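Skemora mug tree, small - four stars from me

I bought this in October, after my old wire stand finally gave up, and I have to say I've grown very fond of it! It's plain wood, a square base with a tall post and short pegs on both sides, and it takes up hardly any room next to my plates.

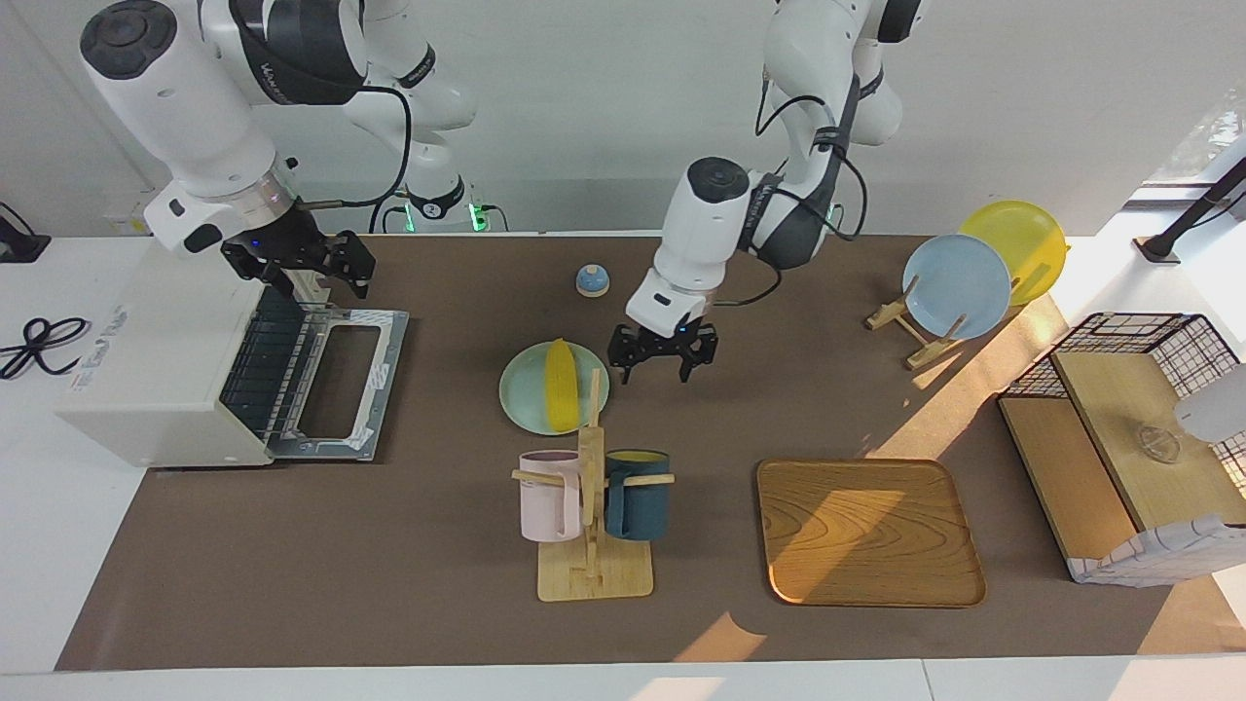
My one grumble is the pegs. They're on the short side, so a mug with a thick handle needs a little coaxing (my pink one goes on just fine, bless it). Still, for 20 dollars I'd happily buy another, and my neighbor Braulio already has.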